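Clutero项目报告：一张桌子上的饮料瓶、杯子和瓶盖
Wultuteck学院 生活与材料实践课 第三小组
提交日期：2026年4月21日

一、我们做了什么

Clutero是我们小组这学期给自己起的项目名，取自clutter这个词，后面随手加了个o，念起来很顺口，就一直用到现在。题目很小：一张桌子上散着喝完的饮料瓶、塑料杯和拧下来的瓶盖，怎样收拾才快、才干净，收完之后还能直接送去回收。选题的时候我们担心过内容撑不起一份报告，结果做到后面资料多得写不下，光是瓶盖那一节就改了四遍！ 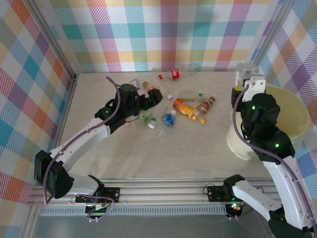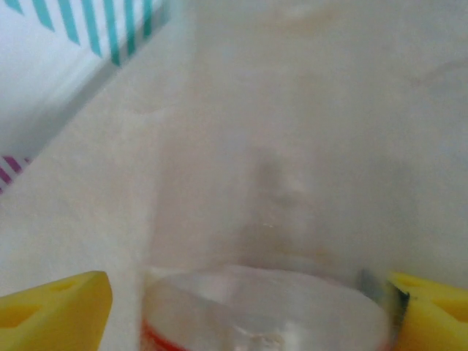
图1 桌面中部散放的饮料容器和瓶盖，右侧为米白色圆筒；图2 透明塑料杯近景，杯身下部有一道橙红色的弧形条纹。

整理的对象分成三类：带盖的饮料瓶、敞口的塑料杯、单独的瓶盖。这三类东西在桌上经常混在一起，图1里就是这个样子，瓶子占着中间一片，小瓶盖散在旁边。我们所有的规则、表格和争论，基本都是围绕这种桌面展开的。

二、为什么选这个题目

Huang楼二层的公共学习区有一排长桌，期中和期末前后特别热闹，饮料瓶也特别多。我们几个常在那里写作业，每次坐下之前都要先腾地方。腾地方的时候大家动作都很随意：瓶子往桌角一推，杯子一个套一个，瓶盖扫进手心，一起倒进最近的垃圾桶。桌面看上去清爽了，桶里却是一团糟，瓶里的剩饮料流出来，纸巾全粘在杯壁上。

课上讲到材料回收那一周，老师让每组找一件自己每天都在做、却从来没有认真看过的事情。我们当场就想到了这排桌子。后来去问过楼里负责分拣的师傅们，他们最头疼的有三件事：瓶里有剩液，瓶盖和瓶身分不开，薄塑料杯套得太紧拔不下来。这三条后来成了我们写规则时的主线。

还有一个私心：我们很喜欢看东西被收拾好的过程。从一桌零碎到一张能铺开书本的桌子，中间只隔几分钟，那种痛快劲儿很难在别的作业里找到。

三、准备工作

（一）桌面
练习用的桌面是浅米色的，带一点淡淡的大理石纹，三面立着围挡，贴了彩色格子墙纸。粉的、紫的、橙的、青绿的条纹交叉在一起，刚看到的时候觉得有点花，看久了反而越来越喜欢，小组里还有人把自己的笔记本封面也换成了格子的。

浅色桌面有个麻烦：透明杯子放上去不太好认。图2里的杯子离得很近，轮廓还算清楚；要是坐在桌子另一头，光线再软一点，杯壁几乎和桌面融在一起。我们在记录表里专门加了一栏“是否一眼看见”，凡是透明无标的杯子，这一栏经常要打叉。

（二）收集桶
收集桶我们叫它Wurby。名字来自第一次讨论时写在白板上的一串涂鸦，谁也念不准，就定成这个读法了。对桶的要求写在开题报告里：口要够大，外壁要好擦，颜色要浅，方便看出有没有沾上饮料。桶放在桌子一侧，手边留出通道，不要挡住中间的操作区。

（三）小盒和托盘
瓶盖单独用小盒装，一盒以100个为限，满了就封口换新的。我们试过更大的盒子，端起来哗啦哗啦响，在学习区里实在太吵。另外准备了一只浅托盘，用来临时放还有剩液的容器，托盘底下垫一块旧毛巾。

（四）记录表
打印了200份记录表，一份对应一次整理，表上要填：开始时桌上有哪几类东西、剩液情况、收拾的顺序、有没有倒下或滚落、最后桌面擦了几遍。第一版表格有两面，填起来太慢，第二版压缩到半页，大家才愿意认真写。

四、整理规则（第四版）

规则改过三次，目前用的是第四版，全文抄在这里，方便下一届的同学直接拿去用。

1. 先看一遍桌面，手不要动。找出所有敞口的杯子和没有盖的瓶子。
2. 敞口容器先处理。里面有剩液的，放到托盘上；没有的，移到靠桶的一边。
3. 瓶盖集中到一处，再装盒。
4. 带盖的瓶子拧开检查，有剩液的进托盘，没有的把盖子拧回去，直接入桶。
5. 容量在300毫升以下的小瓶，和大瓶分层放，小瓶在上。
6. 塑料杯可以套叠，但每一摞不超过五个，杯口朝同一个方向。
7. 托盘最后端走，到水池边倒空、过水，沥干再分。
8. 擦桌面，先干后湿再干。

第三条和第四条写在一起会让人疑惑：既然瓶盖要单独装盒，为什么第四条又说拧回去？我们在这里吵得最久。最后的处理办法是，原本就拧在瓶上的盖子跟着瓶身走，原本就散落在桌上的盖子单独装盒，不再费劲去给它们配对。给散盖配瓶子这件事我们认真试过一个下午，螺口有宽有窄，颜色相近的盖子拧上去经常是歪的，配到一半大家就笑场了。

五、过程记录

（一）第一阶段：随便收
开头两周没有任何规则，每个人按自己的习惯来，旁边的人只记录不插话。这一段特别有意思！五个人有五种收法。有人从左往右一路扫过去，碰到什么收什么；有人先挑最高的瓶子，矮的留到后面；有人一定要先把瓶盖捡干净，说看着小东西滚来滚去心里发慌；还有人喜欢把瓶子先排成一排，站好队再一起拿走，好看是真好看，就是比别人多花一倍的工夫。

这一段里倒瓶子的情况最多。原因也很简单，伸手去够远处的瓶子，袖口把近处的带倒了。空塑料瓶重心高，自重又轻，挨着的几个会接连倒下去，滚到桌边才停。所以第二版规则里出现了“由近及远”这一句，后来并进了总的操作提醒。

（二）第二阶段：按类收
从第三周开始，先分类再动手。我们最初设想按材质来分，塑料归塑料，金属归金属，纸归纸。做下来发现，在桌面这一步按材质分太早了，很多杯子贴着纸标，很多瓶子套着一层薄膜，站在桌边一个个琢磨很耽误时间。换成按“开口情况”来分之后，速度立刻上来了：敞口的、带盖的、只剩盖的，一眼就能判断，连第一次来帮忙的同学都不用讲第二遍。

材质的判断放到了桶边。那里有一张小表，写着常见容器底部的标号，对着看就行。

（三）第三阶段：反复练
十月期中前后是学习区最忙的时候，我们几乎每天都去。整个项目做完，记录在案的容器一共1,466件，瓶盖另计。第一次把总数加出来的时候全组都愣了一下，然后又加了一遍。平时一次收一小桌，感觉不出来，累积起来居然能有这么多！

练得多了，手上会有感觉。比如薄塑料杯，捏杯口容易变形，捏得重了杯壁会往里凹，杯底要是还有一点饮料就会被挤上来。我们后来统一改为拿杯身偏下的位置，两边同时轻轻夹住，保持杯口朝上，移到托盘上方再松手。杯身上印有色带的那种比较好拿，色带正好当个记号，每次都夹在同一个高度。

六、几类容器的观察

（一）塑料瓶
塑料瓶是最省心的一类，站得住，拿得稳，有盖的还不怕倒。需要留意的是瓶身很软的那种，拧盖的时候如果另一只手握得太紧，剩液会从瓶口喷出来一小股。我们组的一位同学因此洗了两次外套，第二次之后规则里就多了一行提醒：拧盖时握瓶肩，别握瓶腰。

瓶子躺着还是立着，对收拾的顺序影响很大。躺着的瓶子先收，它会滚，留在桌上就是隐患。立着的瓶子可以往后放。这条看起来像废话，可是在第一阶段的记录里，大多数人都先拿立着的，问起来都说顺手。

（二）透明杯
透明杯是我们写得最起劲的一节。它轻，软，看不清，还敞着口，几乎把麻烦占全了。俯看的时候杯口是一个浅浅的椭圆，杯壁上有几道反光，里面有没有水，单凭这一眼常常说不准。图2就是这种情况，杯里看不出明显的液体，可要让我们在报告上签字说它是空的，我们也不敢。

所以规则里定得很保守：拿不准的一律当作有剩液，先上托盘。这样做多走一步，换来的是桶里干干净净。我们对比过两种做法各自用了一周之后的桶底，一个要刷，一个拿布抹一下就行，差别大到大家当场决定再也不省这一步。

套叠也值得说。杯子套起来很省空间，可是套得太紧会吸住，师傅们提过的拔不下来就是这个问题。我们试了几种办法，最有效的是每套一个就转小半圈，让杯壁之间留点空气。五个一摞也是试出来的，再往上摞就开始歪。

（三）瓶盖
小东西，大脾气。瓶盖在桌面上的分布很散，常常躲在瓶子后面，收完瓶子才露出来。我们一度想把“捡瓶盖”放到最后一步，等大件都拿走再一次捡完，试了几天发现中间总有人踩到，原来收瓶子的时候袖子已经把好几个扫到地上去了。放到第二步之后，地上的瓶盖少了很多。

瓶盖的朝向也有讲究。开口朝上的会积一点饮料，捡起来手指就黏了；开口朝下的扣在桌上，拿起来有时会留下一个圆圆的印子，擦桌子时要多停一下。收齐的瓶盖颜色很丰富，倒在盒子里特别好看，我们拿近300个拼了一幅学院楼的轮廓图，在班级展示那天挂了一整天，好多人过来拍照。

七、遇到的问题

第一，剩液的去向。最开始我们把剩液倒进同一只桶里再提去水池，奶茶、果汁和汽水混在一起，气味很难形容。后来改成直接端托盘，分几趟走，路上慢一点，地面反而不用拖。

第二，标签。套膜的瓶子要不要在桌边撕膜，组内意见到现在也没有统一。撕了，后面的分拣轻松；不撕，桌边的速度快很多。目前的做法是桌边不撕，攒到桶边一起撕，有空的人就坐下来撕一会儿，一边撕一边聊天，很解压。

第三，别人的东西。学习区里有些瓶子是还要喝的，主人只是去打印或者去接电话。我们闹过一次误会，把人家刚开的茶收走了，道了歉，又买了一瓶赔上。从那以后，瓶里剩下一半以上的先不动，桌上贴一张小便签，过一轮再回来看。

第四，记录的质量。忙的时候表格填得潦草，“擦了几遍”那一栏经常空着。我们没有补填，空着的就按空着处理，在汇总时单独标出。

八、结果和体会

第四版规则用起来以后，整理一张桌子的步骤固定下来了，两个人配合时也不会抢同一个瓶子。一个人管敞口容器和托盘，另一个人管瓶盖和带盖的瓶子，到最后一起擦桌面。倒瓶子的情况比第一阶段少了很多，漏到桶里的剩液也少了，楼里的师傅们看过一次我们收好的桶，说这样他们省事，这句话让我们高兴了好几天！

收获最大的部分，是学会了慢下来看一张桌子。以前看到的是“乱”，现在看到的是哪几个瓶子躺着、哪个杯子敞着口、瓶盖散到了哪里。看清楚了，手就知道先去哪儿。我们有同学回家之后把厨房台面也按这个思路收了一遍，调料瓶、水杯、保鲜盒盖子，居然也能分成带盖的、敞口的和只剩盖的，一套规则原样搬过去就能用。

九、下一步

1. 把规则做成一张桌贴，字要大，最好配几个简单的图形，贴在学习区长桌的侧面。
2. 给透明杯想一个更好认的办法，目前考虑在托盘底下换深色的垫布，让杯子的边缘显出来。
3. 继续攒瓶盖，下一幅想拼Wurby的样子，颜色清单已经列好，还差不少绿色的。
4. 把易拉罐和纸盒加进来。这学期样本太少，没有单独成节，罐子压扁之后边缘会不会割手，纸盒的吸管要不要拔，都还要再试。
5. 和Wultuteck学院其他几组交换记录表，他们收的是实验室台面和宿舍洗漱台，东西不一样，很想看看分类的办法能不能通用。

附录 常用物品清单

浅托盘一只
旧毛巾两块，一块垫底，一块备用
瓶盖小盒若干，带封口
抹布干湿各一块，分颜色
便签一本，写给暂时离开座位的同学
半页记录表和一支夹在表上的笔
橡胶手套，按自己的手选大小，太大的拧不动瓶盖

填写说明：记录表里“剩液情况”一栏只写有、无、不清楚，不估毫升数。“收拾顺序”写类别就可以，例如“敞口、散盖、带盖”。中途换人要在空白处注明，换人前后的部分算同一次整理。表格写完夹进蓝色文件夹，按先后放，别折角。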